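Spent the morning on the rack in the back office. Short thread on where it stands, mostly so I can find it again in January.

1/ It's an open-frame rack, black, square holes all the way up both rails. Got it secondhand through Storkard. No cage nuts in the bag, so I ordered 200 and will be giving them away for years.

2/ The Netgear switch is at the top and the module chassis sits right under it. I used to have them the other way around. Patch cables hung down over the modules and I had to hold them aside with one hand to get at a latch.

3/ Leave a label on anything you take out. I pulled 7 modules last spring, put them on a shelf, and then spent an evening working out which slot each one came from. Masking tape and a marker is enough.
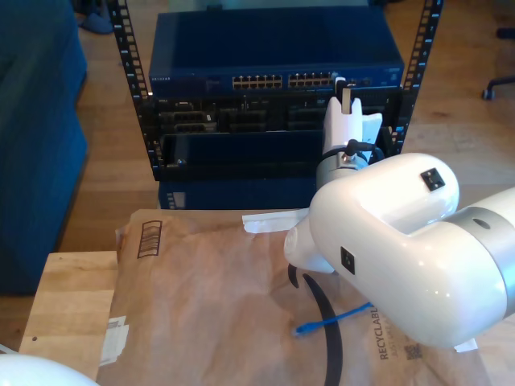
4/ Cable lengths. I was using 7-foot patch cables for everything and the slack went wherever it wanted. 3-foot ones cover most of what I have. The long ones are in a box under the desk.

5/ Nuno Caldeira asked about the shelf vs. rails question. Rails for anything heavy. A tray is fine for small stuff, but check the lip height first. I sent one back to Zivton when the lip blocked the unit above it.

6/ Grounding: still on the list. The strap from Bhat came with the wrong size ring and the replacement hasn't shipped.

7/ Port map is in a spreadsheet now. One row per port, columns for room, wall jack and device. I also print it and tape it inside the closet door. The old printout was two offices out of date.

8/ Next up is the power strip. I want it mounted vertically on the back of the left rail. If you've done that on a two-post rack, tell me which brackets you used.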